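Notes for the October talk – renting out a second home in Jukcombe
Speaker: Halyna Ostapchuk

Start with a show of hands. Who already owns here, who is looking, who has an offer in. Skip the part on deposits if most of them own.

The town has two kinds of property people buy to let by the week. Up on the Tkachenko side it is houses with yards, older, mostly on larger lots. Down by the water it is condos, and nearly all of those are in the Ustus and Gindier buildings. Say plainly that I manage units in both, so they can weigh what I tell them.

Ustus: 100 units, weekly rentals allowed, minimum stay of four nights. Monthly fee is 600 dollars and covers water, trash and the pool. Parking is one space per unit, no exceptions for guests.

Gindier: smaller, quieter, monthly fee of 400. Weekly rentals are allowed only if the owner registers each guest with the front office before noon on arrival day. People miss this and get fined. Repeat it.

Next, furnishing. Buyers ask me for a number and I give them 4000 dollars for a one-bedroom, kitchen included, if the big pieces come with the sale. Read the inventory before closing. Two of my owners paid for a sofa that had already left the building.

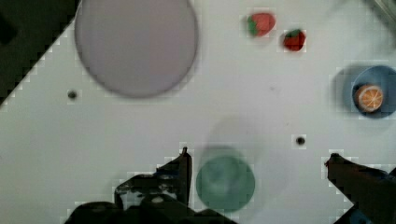

Plate and toy strawberries on a white tabletop.

Kitchens get the most guest complaints. Buy plain plates that can be replaced one at a time. Same with glasses. Leave a printed list inside a cupboard door and have the cleaner check it at every changeover.

Toys and games are fine for families – keep them in one lidded box and put the box on the list too.

Cleaning: get a quote per changeover, in writing, with laundry as a separate line. Ask who holds the spare key.

Taxes: do not give advice. Tell them to talk to an accountant before the first booking, and move on.

Questions, ten minutes. Somebody will ask about pets. Ustus no, Gindier one small dog with a deposit, houses are up to the owner. Fee sheets are on the table by the door.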